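Workshop > Notebooks > Automation trials > Castiner hand-over kit

Filed under: Kit on review, Handling, Open notes

5th December

Castiner hand-over kit, second session. Written up by me, with Rosemarie Hellwig's remarks put in where she made them. The kit is on approval and we have to say keep or return before the Pfeiffer people come to see the line.

What we are reviewing: the two-handed upper body with the Castiner controller, the Pata teaching software, and the service plan that goes with both. The walking side is not part of the offer we were sent and I have not looked at it. Everything below is about picking things up, giving them to a person and taking them back.

Setting up

Same carpeted area as last time, next to the white furniture, with the tape left down from the first session. The manual asks for a clear floor on the working side and for cables to be kept out of the reach of the hands. The first half of that is easy in this room. The second is a matter of where the floor outlets are, and ours are in the middle of everything.

The manual has a drawing of a tidy wall socket behind the unit and nothing at all on floor boxes. I have written that down for Castiner as a documentation point. If we keep the kit I want a flat cable cover on the list, or the whole station moved so that the left arm does not hang over the run.

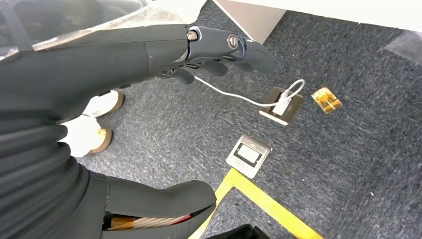 Left hand over the carpet, white cable going to the floor outlet box. Yellow tape at the corner.

The start-up check took 141 seconds from switching on to the ready tone. The sheet allows 200, so no complaint. It does the fingers one at a time and then both wrists. Rosemarie would like it to be possible to skip the wrists on a restart and I agree, but there is no setting for it that I could find. Ask support.

The packing film: the quick start card says to take it all off before first use, the full manual says it may stay on the upper arm covers until the installer's visit. The two should say the same. Passed on.

Teaching software

Pata runs on a laptop and does not need anything installed on the controller. You open a session, choose a hand, record a few positions and name them. Naming is awkward. It will not take spaces and it does not tell you so until you save, at which point the name is lost and you type it again. I did this more than once.

Good points, as I found them:
— The live view of the finger angles is clear and I could follow it without the manual.
— Undo works across sessions.
— Speed can be set per movement, and the setting is kept when you copy one.

Less good:
— The log is written in the supplier's own format. Export to plain text is in the paid tier.
— Help pages open in a separate window that covers the stop button. This should be fixed before anyone here uses it without a second person in the room. I have marked it as serious.
— Mouse only. The keyboard shortcuts are listed in the help but most of them did nothing for me.

For the desk trials we are using the cardboard organiser with the small square cells. It costs next to nothing, and a hand that can work over it without catching the partitions will manage our proper trays at Stinddale. The approach height is set in Pata as a single number, 270 mm above the desk top, and everything else is worked out from that. I would prefer to set a height for each position, especially near the front edge of the desk.

The person at the laptop stays seated on the far side and the arm comes in from the front. Rosemarie asked for this to be written into the procedure as it stands, with the organiser at the front edge and the laptop kept well back. Done, it is in the draft under "Desk layout".
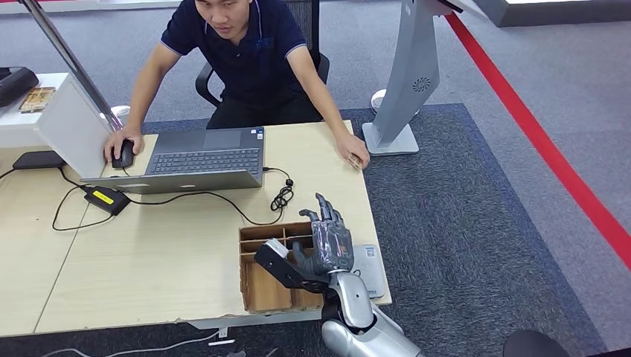

Hand-overs

The part we are really paying for, if we pay. The kit offers two modes. In the first the robot waits with the hand up and the person brings the object to it. In the second the robot follows the person's hand for a short way before closing. The second is switched off by default and has to be enabled by the service plan, so all of our notes are for the first.

Soft, crumpled things are the case I care about. Rigid parts we can already do with the old gripper and a jig. The sales sheet talks about "everyday items" and the only ones in its table are a bottle and a box, so I have asked what else was tried.

Points to settle for the procedure:
— Which side to come in from. The manual says from the front. With the finger pointing up I find it more natural to come in from the side, and the manual does not forbid it.
— How long the person should hold on. There is no signal from the hand to say it has a grip. A light or a tone would do.
— Sleeves. Long sleeves near the linkages want a line in the risk sheet. The gaps between the joints are narrow but they are there.
— Where the other person stands. Outside the red line, stop button in hand.
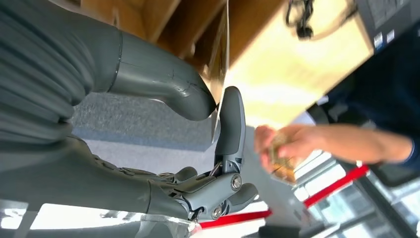 Service plan

Two visits a year, parts for the fingers included, parts for the wrist not. The screws at the finger joints are easy to get at and I would be happy to check them ourselves, but doing so ends the cover on that hand. Rosemarie thinks this can be talked down and will write to them. The plan also has the plain text export in it, so the price should be compared with that taken off.

The offer we have dates from May and I would like a fresh one before we compare anything with Pfeiffer.

To do
— Cable cover or new station position, whichever is cheaper
— Send Castiner the documentation points (floor boxes, film)
— Report the help window covering the stop button, today
— Ask support about skipping the wrists on restart
— Risk sheet: add sleeves
— Bring one of the Stinddale trays over for the next session

Castiner's reply goes in the folder with the offer, and the desk layout draft is there too if anyone wants to mark it up.

Automation trials notebook | Contact the workshop desk | Back to top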